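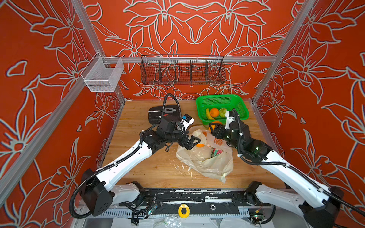
One of the two-arm cells at Stesden, set up for bagged fruit.

Paid call for participants: gripper comparison, October round

Stesden is looking for people to join our next round of gripper trials, and we would love to hear from you even if you have never touched a robot in your life. In fact we'd like a good mix this time. Our last group leaned heavily toward engineering students (they were wonderful, and we hope a few of them come back), but people who have packed groceries, run a market stall or wrangled lunch for a houseful of kids bring a kind of know-how with bags and produce that is hard to teach, and we have missed having it in the room.

What the study is about

We are comparing two sets of gripper fingers, which we call Sevia and Quan, on the same pair of arms and with the same controller. Sevia is the stiffer finger. Quan gives a little when it meets something, which sounds like the obvious choice for fruit until you try to pinch the lip of a thin plastic bag with it, and then opinions in the lab start to divide. You will guide both arms by hand controls through short tasks: opening a bag, reaching in for a piece of fruit, setting it in a basket, and now and then holding the bag steady with one arm while the other does the fiddly part.
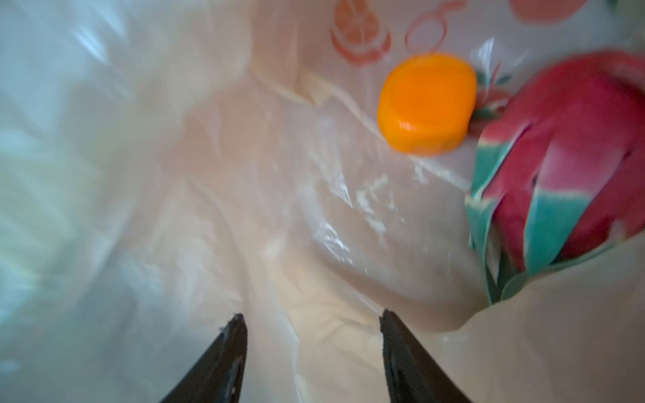 Thin film is the heart of this round. It slides, it folds over on itself, it shines back at the wrist cameras, and a fingertip that has seen a lot of use behaves differently on it from one fresh out of the packet. We want to know which fingers people find easier to work with when they are relying on the wrist view, and which ones they would rather have when they can look straight at the table. Please don't worry about being fast. We learn a great deal from slow, careful attempts, and just as much from the ones that go wrong, so every attempt is kept and every attempt counts toward your session.

What a session looks like

Each session lasts 3 hours, with a proper break in the middle and snacks in the kitchen. The first part is practice, with Xiomara Park or one of her teammates sitting beside you until you feel comfortable. After that you will work through a set of tasks with one finger type, stop while we change over, and repeat the set with the other. At the end there is a short form and a chat about how it felt. People tend to say their most useful things in the chat, so please allow time for it!

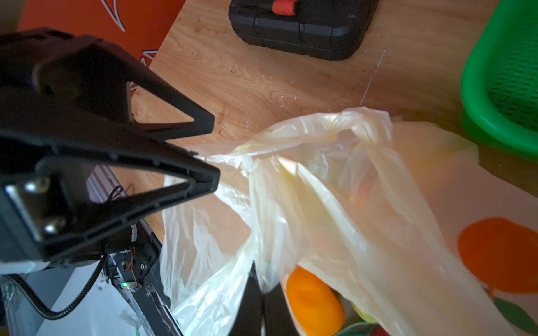
Between attempts you will also help reset the table, putting the fruit back in its bag and checking that nothing is resting against the arms. Staff will show you when it is safe to reach in. Anything to do with cables, screws or mounting plates is our job, and you should feel free to call us over as often as you like.

Who can take part

You should be 18 or older, able to sit at a workstation and use both hands, and comfortable reading instructions in English. Glasses and contact lenses are fine. Left-handed people are especially welcome, as our controls were laid out by right-handed ones and we suspect it shows.

We are hoping to collect 3,000 attempts in all, and the first 1,000 will be done with Sevia and Quan in alternating order. You may sign up for one session or several. Pay is by the session, at a rate we will send you with the consent form, and travel within the city is covered.

How to apply

Write a few lines to Booker Escobedo at the Pamevach building front desk, or use the e-mail link on this page. Tell us a little about yourself, which hand you write with, and whether mornings or afternoons suit you better. No résumé needed. Booker reads everything himself and will write back either way, though it may take him a little while when the lab is busy.

Posted 7/18/24

Print this page | E-mail this page

Contact | Copyright Stesden | Back to top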